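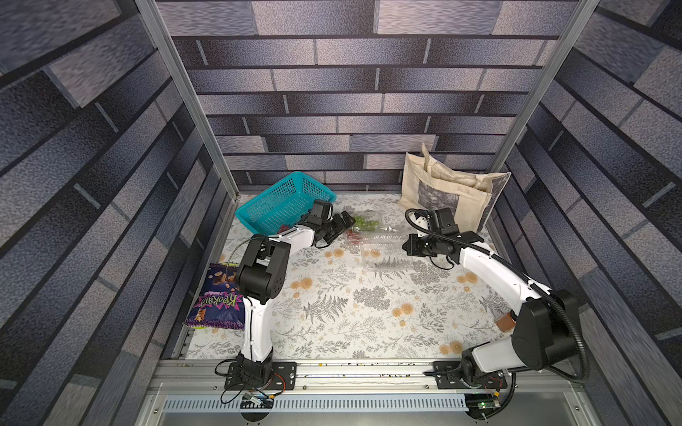 Conceição Louro swears the Sostlow trestle was never filled in at all, that they tore it down and the embankment you drive past now belongs to the highway. She told me this in the library parking lot and I've been chewing on it ever since. I'd always assumed it got buried, like a lot of the wooden trestles on the Flovley line. Dump rock and dirt through the deck until the whole thing is a hill with timber inside it, then run your trains on the hill. So which is it? Anybody here walked that end of the creek?

ballastboy
Buried. My grandfather worked section gang out of Kestgate and he talked about the fill job plenty. Side-dump cars, all summer. You could hear the rock going down between the bents from his mother's porch.

creekwalker_jo
Which creek though? There were two trestles and people mix them up constantly. The one by the Godinho mill was the filled one. The Sostlow one was higher and curved, and it came down. I'm with Conceição.

ballastboy
I know which creek my own grandfather worked on, thanks.

pinchbar
Easy, you two. The track chart I have (a photocopy of a photocopy, before you ask) shows the Sostlow trestle at 724 feet long and 40 feet high at the middle. That's a LOT of fill for a line that ran one mixed train a day and was broke most of its life. Not impossible, I'd just want to see where the rock came from. No quarry on the chart anywhere near it.

original poster here again, forgot to sign the first one
marthas_depot
724 is longer than I had in my head! I had it as maybe half that. Does your chart say anything after the number, pinchbar? On some of those they wrote "fld" next to the ones that were filled.

pinchbar
There's a scribble. It could be "fld," it could be "tbr," it could be a squashed bug. I'll try to scan it when I get to a decent scanner.

creekwalker_jo
Okay, I went down there this morning before the heat. Parked at the Godinho mill gate and walked up the east bank. There are stone footings in the grass on the Sostlow side, cut blocks with iron pins still sticking up out of a couple of them. They run in a curve away from the highway embankment, roughly 200 yards upstream of it. You don't get footings out in the open air like that if the thing was buried. Bring long pants if you go, the blackberries are awful.

ballastboy
Could be footings for the water tank. There was a tank.

creekwalker_jo
A tank on a curve, across a creek?

ballastboy
Fine. Maybe there was a first trestle and then a second one on a better line, and the second one got filled. Railroads did that all the time.

marthas_depot
Oh, now that I like. I hadn't thought of two on the same crossing. It would explain why the old stories don't match, too. Pinchbar, how's the scan coming? 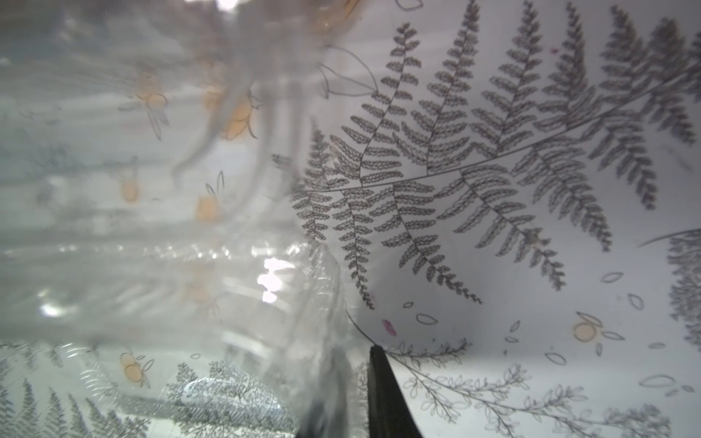 pinchbar
Got the track chart scanned at last, and I'm sorry to say it isn't the knockout anybody wanted. The sheet I copied from was in a sleeve that had gone wavy, and whoever made the first copy never took it out. Every fold in the sleeve turned into a bend in the track. The creek jogs where I know it runs straight, so I don't trust the curve on the trestle either. What I can read is "16 ft" between bents, and after that the scribble, which I now lean toward "fld." Sorry, jo.

creekwalker_jo
I'll take the stones over the scribble.

ballastboy
And I'll take my grandfather.

marthas_depot
The county engineer's office in Kestgate should have the highway drawings from when they built the embankment. If they cut into an old railroad fill, it ought to be on the cross sections. I can get over there in April when my sister's visiting, unless someone closer wants to go sooner. Also jo, did you measure between any of the footings? If they're 16 feet apart that ties them to pinchbar's chart, whatever happened to the timber.

creekwalker_jo
I did not, and I'm kicking myself. I had a tape in the truck. I'll go back with it, and with clippers.

ballastboy
If you're going anyway I'll meet you at the mill gate. I want to see these pins. I still say tank.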